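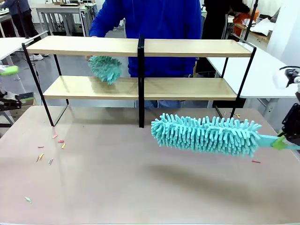 The hardest part of dusting is to know when you are finished, one of the students told our group before we had even put down our bags, and after an afternoon at the Kunport robotics class I think this is correct. A person wipes a shelf and looks at it. A robot must be taught what to look for, and the class has been occupied with this question for most of the year.

I visited on 01/08/2024, on the open day, with two colleagues from my evening course in electronics. The class is on the upper floor of the old Marras building, and the signs from the bus stop lead you to the wrong entrance. Take the door beside the bicycle racks.

The project is called Butness. It is a student project in household work, and the task of this term is shelf cleaning. The shelf has two levels, light wood planks in a black metal frame, with a post in the middle. The post makes more trouble than I expected. The duster head is long, and if the arm wants to go from one bay to the other it must first pull out, go past the post and come in again. Several students wrote their own version of this movement and they do not agree which one is best.

The duster is the teal chenille kind, with thick soft fingers. It has a flat handle, and the gripper holds it by a lime-green adapter. I asked why they do not hold the handle directly. The answer was that a flat handle turns a little in the gripper when the duster touches something, and then the program believes the head is in one place while it is in another. The first adapter was printed too narrow, and they had to repeat it two times.

For dirt they use small colored pieces, pink, red, yellow, green, put down by hand. Real dust would be difficult to see and difficult to put back in the same quantity. A few visitors thought this was a kind of cheating. I do not share this opinion, but it is true that a colored crumb is not dust, and the students said the same in their talk. They want to try flour in October.

The talk lasted longer than planned. They have recorded 240 attempts and they could use 214 of them for the training. The others were put aside, mostly for mistakes in the recording. I liked that they showed the bad attempts too - in one of them the arm dusted the air above the shelf for a long time, with great care.

Later there was a short part about safety: who stands where, who may reach over the table and who keeps a hand near the stop button. Each working group has 3 people and they change places after every session.

The Grallari club, which shares the workshop, had a table with line-following cars for the children. I gave it too little time. Coffee was on the ground floor and it was finished by four o'clock. The next visit for outside groups is in October, and you must register at the front desk, as the form on the web page did not work when I tried it.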